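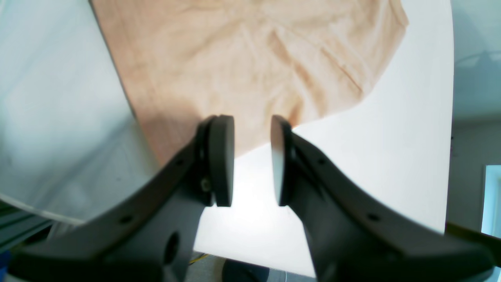

Plornen Community Garden – Minutes, March 2025

Present: Soledad Ibarra (chair), Hatem Abdelaziz, Nabila Chraibi, Gordon Nguyen
Apologies: Flurina Mayrhofer

Previous minutes accepted. Moved Hatem, seconded Nabila.

Water: Tap by the Sevik Street gate still leaking. Gordon has rung the council twice and will try again. Hoses to be rolled up after use – two were left across the path. 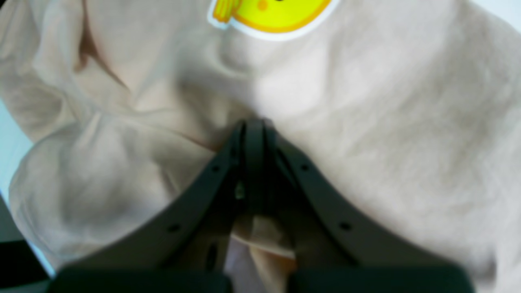
Plots: Plot 30 has been given up and goes to the next name on the waiting list. Soledad to email.

Compost: Bay 2 is full. No more citrus or bread until it has been turned. Hatem will ask his neighbour about a trailer. 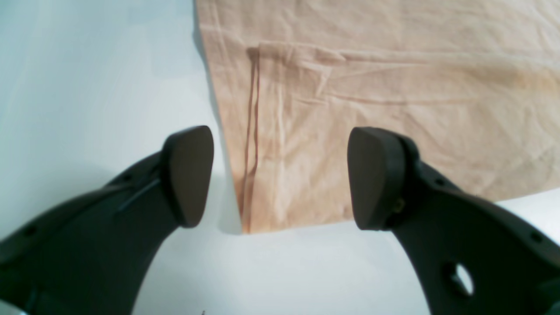 Money: Balance $521. Mulch quote held over – Nabila wants a second price.

Spring open day: Left at September, date to be set.

Meeting closed 8.40 pm.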